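Can a machine tidy loose cables in a break room yet?
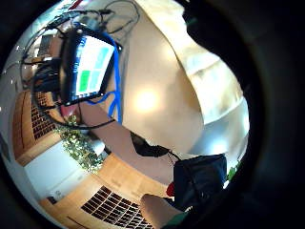
Our facilities office at Welham is reviewing whether automated equipment could take over end-of-day tidying. Floor cleaning is already handled. The remaining difficulty is cabling: thin black cables looped over a tablet, with a bright blue one plugged into its side and hanging in a loose curve. Staff clear this by hand in 4 minutes. Is any current product suitable?

Hemetti
Not at present, in my assessment. Picking up a rigid item is well within reach. A cable changes shape when pulled, and the machine must determine which end belongs to which device. We tested an arm for 2 months and withdrew it from cable work. It remains in use for sorting trays.

MacRitchie
Fixed clips and shorter leads. No robot required.

Zirkico
I would disagree in part with the first reply. Our unit completed 126 of 200 trials with a single cable on a bare bench. Tangled cables were excluded from that test. Please request a trial on your own premises prior to purchase.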